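Zwischenbericht März, Projekt Plenow: Zweiarmiges Tischabräumen

3 Kommentare · 18 Mal geteilt

Liebe Projektgruppe bei Itovard,

der März war unser lehrreichster Monat bisher, und das liegt an einem Fehler! Am Mittwoch kurz nach 14 Uhr hat der rechte Arm beim Anfahren eines Tellers nicht angehalten, als der linke seinen Bereich noch nicht verlassen hatte. Die Greifer haben sich auf Höhe der Finger berührt, ein Teller ist zersprungen, verletzt wurde niemand. Daichi Mizuno hat den Not-Halt gedrückt, und wir haben die Zelle für den Rest des Tages stromlos gelassen.

Die Ursache haben wir inzwischen sauber eingegrenzt. Die beiden Armsteuerungen tauschen ihre Positionen über unseren Vermittlungsdienst Vastik aus. Beim Durchlauf 1919 kam die Meldung des linken Arms 92 Millisekunden zu spät an, und die Freigabe für die gemeinsame Zone in der Tischmitte stand noch auf dem alten Wert. Der rechte Arm hat also ganz korrekt auf eine veraltete Auskunft reagiert. In den Protokollen der Vorwochen fanden wir dann noch neun weitere Verspätungen derselben Art, alle folgenlos (zum Glück war der andere Arm jedes Mal weit genug weg).

Was wir geändert haben: Jede Freigabe trägt jetzt einen Zeitstempel und verfällt nach 18 Millisekunden. Kommt nichts Neues, bleiben beide Arme stehen. Das bremst den Ablauf ein wenig, aber es ist richtig schön anzusehen, wie ruhig die Arme jetzt aufeinander warten. Außerdem ist die Geschwindigkeit in der gemeinsamen Zone halbiert, bis die externe Prüfung durch Hepburn abgeschlossen ist. Das Betreten des Bereichs bei laufenden Antrieben ist bis dahin untersagt, auch für kurze Handgriffe am Geschirr.

Noch offen ist die Verspätung selbst. Daichi vermutet den Netzwerkumschalter, den wir im Februar getauscht haben, und baut gerade einen Dauertest ohne Geschirr auf. Ein Ersatzgerät ist bestellt und passt ins Restbudget. Der Meilenstein »Stapeln mit beiden Armen« rutscht in den April, die Greifversuche mit einem Arm liegen weiter im Plan.

Für den nächsten Abschnitt bitten wir um Ihre Zustimmung zu zwei zusätzlichen Prüftagen. Die vollständigen Protokolle schicken wir gern zu, sie sind wirklich spannend zu lesen.
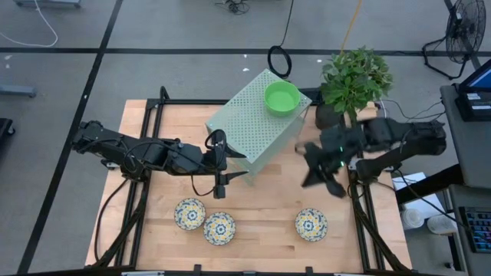
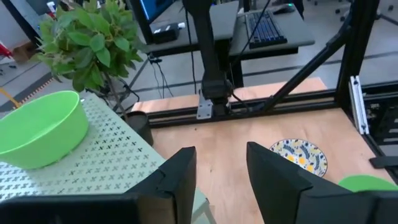 Arbeitszelle Plenow: oben beide Arme über dem Tisch mit drei Tellern, unten der Blick zwischen den geöffneten Greiferfingern hindurch.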